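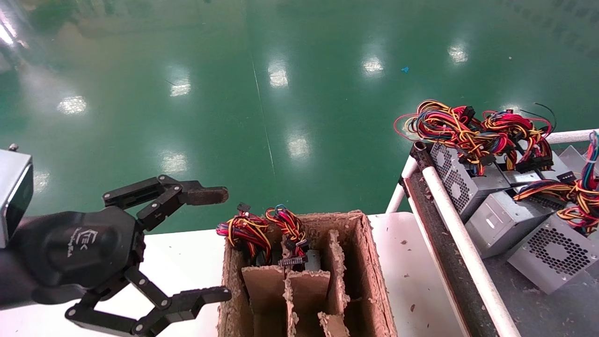 Margit Hovland asked us whether the policy learns anything about cables at all, or if it just memorizes where the box sits. Great question, and we tested it!

Does moving the box break it?
Less than we feared. We trained on 60 demonstrations with the box in 4 positions, then tried three it had never seen. Success dropped from 70 percent to 60, and we were thrilled.

What counts as a success?
One wire bundle lifted clear and set down without pulling a second one along. Tangles are still the hard part (and the fun part).

Do you model the wires?
No. The Semirport method predicts short gripper motions straight from camera views, then looks again and replans.

Can I try it on power supplies of my own?
Please do! Haugland has the training code, and we'd love to see your failures too.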